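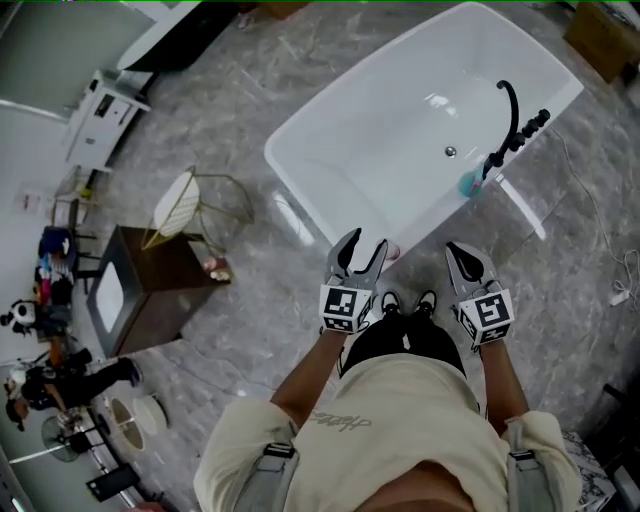 Ausstellungsfläche Bad, freistehende Wanne mit schwarzer Armatur auf dem Wannenrand

Protokoll der Besprechung Ausstellung und Verkauf, September
Ort: Besprechungsecke neben der Badausstellung
Beginn: 8:15 Uhr
Leitung: Roxana Ciobanu
Protokoll: Iulian Roman
Entschuldigt: Frau Mihăilă (Urlaub)

TOP 1 Protokoll der letzten Besprechung
Wird ohne Änderungen angenommen. Der offene Punkt zur Beleuchtung im Eingang wird auf die nächste Besprechung verschoben, das Angebot des Elektrikers fehlt noch.

TOP 2 Freistehende Wannen
Die weiße Wanne mit der schwarzen Armatur bleibt an ihrem Platz auf dem grau marmorierten Boden. Herr Roman berichtet, dass Kunden häufig nach dem hohen gebogenen Auslauf fragen und wissen möchten, ob die Armatur auch in anderen Ausführungen lieferbar ist. Gader hat zugesagt, ein Musterbrett mit den Oberflächen zu schicken. Bis dahin liegt die Preisliste am Tresen.
Die zweite Wanne, außen dunkel und innen weiß, steht nach Ansicht der Runde zu weit hinten in der Ecke. Frau Ciobanu schlägt vor, sie nach vorn zu holen. Dagegen spricht der Durchgang zum Lager, der frei bleiben muss. Es wird zuerst ausgemessen, dann entschieden.
Der kleine blaugrüne Gegenstand mit der rosa Spitze, der in der weißen Wanne lag, kommt zu den übrigen Kleinteilen. In den Wannen soll künftig nichts mehr liegen.

TOP 3 Möbel und Dekoration
Der dunkelbraune Schrank mit der weißen Platte bleibt links neben der Wanne. Die kleinen Teile in Rosa und Beige auf der Platte werden weggeräumt, dafür kommt ein Stapel Handtücher von Terkska dorthin. Herr Roman weist darauf hin, dass die Platte leicht verkratzt — es sollen keine Keramikteile ohne Unterlage abgestellt werden.
Der goldfarbene Drahtstuhl mit dem runden weißen Sitz ist bei Gotby nicht mehr im Programm. Er wird als Einzelstück für 126 Euro ausgezeichnet. Kaufanfragen bitte an Frau Ciobanu weitergeben.
Am weißen Schrank mit den Schubladen fehlt das Preisschild. Wird diese Woche nachgeholt.

TOP 4 Regal an der linken Wand
Das kleine Regal mit den bunten Sachen wirkt unruhig. Frau Ciobanu möchte es auf wenige Artikel reduzieren. Herr Roman ist dafür, das Regal so zu lassen, weil Familien dort gern stehen bleiben. Ergebnis: Das Regal bleibt, wird aber neu sortiert. Der Plüschpanda darf ebenfalls bleiben, soll aber nicht unten an der Wand sitzen, wo er beim Wischen im Weg ist.

TOP 5 Reinigung
Boden und Wannen werden morgens vor Öffnung gereinigt. Auf den schwarzen Griffen und der Handbrause bitte nur das weiche Tuch verwenden, kein Kalkreiniger. Es sind noch 13 Tücher vorrätig, Nachbestellung läuft.

TOP 6 Verschiedenes
Die Lieferung von Gader umfasst 28 Kartons und wird im Lager links abgestellt. Zwei Paletten müssen vorher umgesetzt werden.

Aufgaben
Ausmessen Durchgang Lager: Roman
Preisschilder Stuhl und Schrank: Ciobanu
Regal sortieren: Roman, Mihăilă
Handtücher bei Terkska anfragen: Ciobanu

Ende: 9:05 Uhr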